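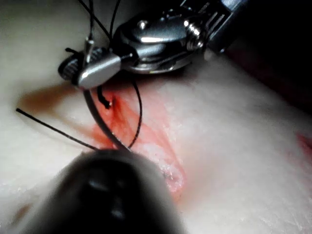
Curved needle held in the instrument jaw, thread at the upper left.

Thread keeps pulling through at the first bite — how do I anchor a running stitch in soft material?

Asked by enley_bench
June 12, 2026
Tags: suturing, practice, knots, continuous stitch

I am working through basic closure on practice pads at home before a skills course in November. Interrupted stitches are acceptable. The continuous (running) stitch is where I have trouble, and always at the same place: the start. I tie the first knot, cut the short tail, begin the run, and by the fourth or fifth bite the starting knot has either loosened or cut into the pad and left a slot.

Details:

Thread: 3-0 braided practice thread for most attempts, 3-0 monofilament nylon for the rest.
Needle: half-circle, taper point.
Pad: a Farina two-layer pad. The top layer is soft and tears if I load it sideways.
Bite: 5 mm from the edge, 5 mm between bites.
Starting knot: two throws, both in the same direction as far as I can tell.

I have tried tying the first knot tighter. That made the slot worse. I have also tried a longer tail, which delays the loosening but does not stop it. Is the fault in the knot, the bite, or the tension I put on the run afterward? I would also like to know how to finish the run, as my last knot is bulky and sits off to one side.

I don't have a second person to hold the thread.

2 answers, sorted by votes

Answer 1 (accepted)
Rocío Riquelme

There are two separate faults, and tightening the first knot makes the second one worse.

The knot. Two throws in the same direction give a granny knot. It slides under load, more so in monofilament. The second throw has to mirror the first so that the knot lies flat and square. If you are tying with an instrument, the usual cause is that the needle holder starts from the same side of the thread both times. Lay the holder between the two strands before each throw, wrap the long strand over it, pick up the short tail, and pull the strands to opposite sides. On the next throw your hands finish on the other sides. If your hands end up where they were last time, you have tied a granny.

Two throws are also too few to anchor a run. For braided thread use a square knot plus one more throw. For nylon, start with a double first throw (surgeon's throw) and put at least three single throws on top, alternating direction each time. Cut the tail at 3 mm for braid and longer for nylon, which tends to spring back. Very short tails on nylon are a common reason a correct knot comes undone.

The slot. A knot doesn't hold the layer by being tight. It holds by closing a loop of fixed size. Once the edges touch, further tension only crushes whatever is inside the loop, and soft material then tears. Stop pulling when the edges meet. They should look level, with no ridge and no blanching on pads that show it.

Check the bite as well. With a half-circle needle the point should enter at ninety degrees to the surface, and the wrist should turn so that the needle travels on its own curve. If you push it forward in a straight line, the hole becomes longer than the needle is wide. You have then made the slot before there is any thread in it. The same applies on exit: grasp the needle behind the point and rotate it out along the curve.

Grip position matters here too. Hold the needle between half and two thirds of the way back from the point. Too close to the swage and it will bend or twist in the jaws. Too close to the point and you run out of needle before the tip shows on the far side.

For the run itself:

Place the anchor stitch slightly beyond the end of the cut, so that the first knot carries less of the opening force.
Take up slack after every bite. If you wait for several bites and then haul on the thread, all of the load travels back to the anchor.
Pull in line with the cut or straight up from it. Avoid pulling sideways on that pad.
Keep the bites the same depth on both sides. Unequal depth makes one edge step over the other, and people then try to fix the step with tension.

Working alone, you can keep tension by trapping the long strand under the ring finger of your non-dominant hand while the other hand reloads the needle. It is awkward for the first few pads.

Finishing. Leave the last loop loose instead of pulling it down. Use that loop as your short tail and tie to it with the needle end. You will have one doubled strand and one single strand, so the knot is always slightly bulkier than the starting one. Make the loop 2 cm long, pull the strands perpendicular to the cut, and it will sit centered or close to it. Add one throw more than you used at the start. Then cut all three strands.

Comments on this answer

enley_bench: The needle holder was starting from the same side every time. Square knots now hold in the braid. Nylon still slips on the first throw before I can lay the second.

Rocío Riquelme: Use the double first throw and don't lift the strands between throws. Keep them low and flat against the pad. If the first throw opens as you reach for the second, your long strand is being pulled up by the weight of the holder.

gistis: Worth adding that nylon straight from the packet has memory. Draw it gently between finger and thumb once before starting. Do not run it through the needle holder jaws, which nicks it.

Answer 2
Cuda

Most of the above is right. I would change the pad first. Soft two-layer pads tear around the entry holes once they have been used a few times, and after that no technique will look good. Mine lasted seven closures on one side before the edges went. Turn it over or cut a new line well away from the old one.

Also, 3-0 may be heavy for what you are doing. I went to 4-0 and the slots got smaller. The needle that came with it was smaller as well, so I can't say which of the two made the difference.

For the start you could skip the knot and use a looped thread: pass the needle, then bring it back through the loop. It lies flat and there is nothing to come untied. It costs more per pack, and your course may want to see a tied anchor, so learn both.

Comments on this answer

enley_bench: The pad has been used a lot on one side. I will turn it over.

Rocío Riquelme: Agree on the pad. I would stay with 3-0 until the knots are reliable, as finer thread is harder to see and easier to break while tying. The loop start is fine, but it does not teach the knot you asked about, and you still have to tie one at the far end.

Cuda: Fair. The far end is where mine still go wrong.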